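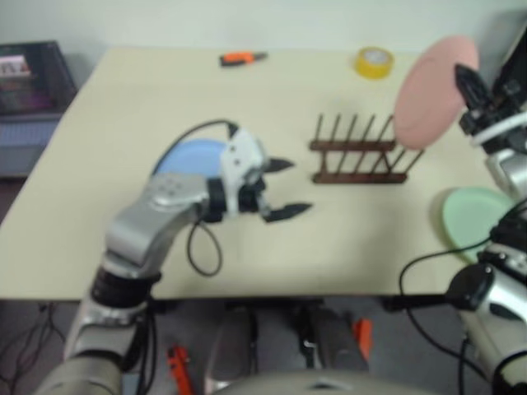
Why pay for a second arm at all, Samira Matar asked after last week's lecture, when one arm can lift a plate perfectly well? She had worked out that dropping it from the plan would free up enough money for a full set of spare grippers and a better workbench, and she wanted to know what we would be giving up.

Planning and Buying for a Two-Arm Work Cell
June
Katherine Benavides

I love this question, and I've rebuilt the first half of the handout around it. Samira is right that one arm can lift a plate. What you have to decide before you spend anything is what the job asks for, and whether the job is going to grow.

1. Start from the task list

Write down what the cell has to do in its first year, in plain verbs. Lift a plate. Stand it in a rack. Take it out again. Hold the rack still while something goes into it. Pass a thing from the left side of the table to the right. Once you have the verbs, mark each one "one arm," "two arms," or "one arm if we add a fixture."

That third group is where the money hides! A clamp that holds the rack is very cheap next to an arm, and for plate racking alone I'd happily buy the clamp. But if your list has five or six tasks that each want their own fixture, you'll be designing, making and storing fixtures all year, and somebody's hours go into every one of them. Put those hours in the budget. Students nearly always leave them out.

So my answer to Samira is: for a single task, buy one arm and the clamp. For the course project, where each group brings its own task in the second half, I'd still go for two.

2. The budget sheet

We'll use the Kindmont case again. Kindmont is a kitchen-supply firm that wants a table cell for handling dishes, and it has set aside 115 thousand dollars for everything, with no second round of funding. Your sheet needs these headings:

Arms and controllers
Grippers, plus spare fingers
Table, mounts and floor fixings
Cameras and lighting
Computer and software
Cables, connectors and cable guides
Task objects (plates, racks and so on)
Hand tools and tape
Safety gear
Training
Shipping and installation
Reserve

Set the reserve at 10 percent of the total and write it in first, before the arms. If you leave it for last you'll find that it has been eaten, usually by shipping.

Please don't skip the small lines. A screwdriver and a roll of tape cost next to nothing, and I have watched a whole afternoon go by because a lab had neither. Task objects deserve more thought too. Plates in different colors are handy when you want to talk about which one goes where ("pink first, then green" beats "the one on the right, no, the other right"), and they cost the same as a matching set. Buy several of everything that could chip or crack, and keep the receipt with the exact model, so that a replacement is the same size as the one you tested with.

3. Table and reach

Work out the table before you choose the arms. Lay a sheet of paper on the floor at full table size and put your objects on it where you expect them to be used. Draw a reach circle for each arm. Now look at where the circles overlap: only there can both arms work on the same object, and it's always smaller than people hope. A rack in the overlap can be loaded from either side. A rack outside it belongs to one arm, and you may as well have bought one.

Check the height of things as well. A plate lying flat is easy to reach over, but it's hard to pick up with two thin fingers unless they can get under the rim. A plate standing in a rack is easy to grip and takes up space in the air, where the other arm may want to pass. Cut the shapes out of cardboard and move them with your hands. It feels silly for a minute and then it becomes the most useful part of the whole exercise!

4. Cables

Cables get their own section because they get forgotten in every plan I mark. An arm that bends and turns needs slack in anything that runs along the outside of it, and that slack has to go somewhere. Ask the supplier for the bend limit of each cable and for the price of a spare. Plan the route from the gripper back to the controller, including the stretch under the table and across the floor, and budget for floor covers if people will walk there.

5. Comparing quotes

For the exercise you have two quotes, one from Sevora and one from Donati. Sevora's number is lower. Donati's includes mounts, training and a longer warranty: 36 months on the arms, with grippers covered separately. Neither quote includes the table.

Bring them to the same basis before you compare. Add whatever is missing from each, using your own sheet, and then ask the dull questions. How long is delivery? Who pays for return shipping on a repair? Can you buy one gripper finger, or only the full assembly? Is the software a yearly fee? Hauwa Etim's group last term found that the yearly fee changed their ranking completely, and they only noticed because they had added a column for year three. Add a column for year three.

6. Buying in stages

You don't have to order everything on the same day. A plan I like for Kindmont goes like this. Stage one is the table, both mounts, one arm, one gripper and the task objects. Stage two is the second arm, ordered once the first has been through the verb list. Ask for the stage two price in writing at stage one, with a date it holds until.

The risk is that the supplier changes the model in between, and then you own two arms that don't match and need different spares. Irnness, the second case in your reader, shows what that does to a maintenance budget. Read it before class.

For Thursday

Bring your verb list, your paper layout (folded is fine) and a first budget sheet with the reserve filled in. Aatos Kokkonen and Annick Boyer will go first, one arguing for Sevora and the other for Donati, and after that we'll swap sheets and look for missing lines. Samira, I'd love to see your one-arm version fully costed, fixtures and hours included.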